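**Qui sommes-nous ?**

Nous écrivons des règles pour les robots de cuisine. Dit comme ça, on imagine des classeurs gris et des réunions interminables (il y a des classeurs, c'est vrai, et quelques réunions), mais c'est un métier que nous adorons et que nous avons très envie de vous raconter !

Dalsgaard est née dans l'arrière-salle d'une école hôtelière de Clelenley, où deux d'entre nous enseignaient l'hygiène alimentaire et un troisième l'automatique. Les étudiants demandaient à quelle distance d'un plan de travail un bras avait le droit de passer avec un couteau, et personne dans l'équipe ne savait répondre sans ouvrir quatre textes différents. Nous avons commencé à prendre des notes. Ces notes sont devenues le Cahier Vollari, qui compte 145 règles dans son édition actuelle, mise en ligne le 25 novembre 2021.

## Le Cahier Vollari

C'est un guide de bonnes pratiques, gratuit, que chacun peut reprendre et adapter. Il ne remplace ni la réglementation ni l'analyse de risques de votre installation. Il aide à les préparer, avec des mots simples et des cas tirés de la cuisine : une poêle qu'on déplace, un tiroir resté ouvert, un légume fragile qu'il faut poser sans l'écraser.

Quelques règles auxquelles nous tenons beaucoup :

- Un objet tombé au sol compte comme un échec de la tâche, même si le robot le ramasse ensuite.
- Tout aliment qui a touché le sol est écarté, en simulation comme en vrai. On prend les mauvaises habitudes très vite.
- La vitesse baisse avant d'approcher du bord d'un plan de travail, d'un pied de tabouret ou d'un montant de porte.
- L'effort de serrage se règle par famille d'aliments. Une salade et une pomme de terre n'ont rien à faire dans la même ligne du tableau !
- L'arrêt d'urgence se teste à chaque prise de poste, par la personne qui va travailler, et le résultat s'écrit.
- Un essai raté se conserve et se relit à plusieurs.

La règle des essais ratés est celle qui nous vaut le plus de courrier. On nous dit qu'elle prend de la place et du temps, et nous répondons que oui, elle en prend. Chez nous, l'édition de septembre a été retardée par la relecture de 39 essais sur la préhension des légumes-feuilles, et le chapitre 6 en est sorti presque entièrement réécrit.

## Comment nous travaillons

Une règle commence par une question, souvent reçue d'un atelier ou d'une classe. Nous la rédigeons en une phrase, puis nous la passons en simulation dans des cuisines volontairement différentes : sols clairs, murs de couleur, plans de travail épais, mobilier qui gêne. Le minimum est fixé à 200 passages par règle. Vient ensuite l'essai sur un vrai bras, dans notre salle de Nevberg, avec une vraie salade, du vrai carrelage et un seau à compost bien rempli en fin de journée.

La simulation ne dit pas tout, et le Cahier précise pour chaque règle si elle a été vérifiée sur machine ou seulement à l'écran. Le symbole est dans la marge, un carré plein ou un carré vide. Nous tenons à ce que le carré vide reste visible, y compris quand il nous embête.

## Pour qui ?

Pour les écoles, les cuisines centrales, les laboratoires, les petits intégrateurs qui n'ont pas de service qualité. Le Cahier a reçu 319 propositions de correction depuis sa première version, et beaucoup des meilleures venaient de gens qui n'avaient jamais programmé un robot mais qui avaient passé vingt ans devant un piano de cuisson.

Nous accueillons aussi des classes à Nevberg. Prévoyez des chaussures fermées, les cheveux attachés, et une demi-journée entière, parce que les questions débordent toujours !

Pour proposer une correction, indiquez le numéro de la règle, ce qui vous gêne et la formulation que vous préféreriez. Un croquis au crayon convient très bien.
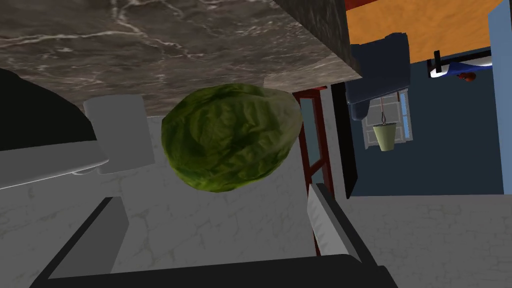

Les propositions sont lues dans l'ordre d'arrivée et chacune reçoit une réponse écrite, y compris celles que nous ne retenons pas.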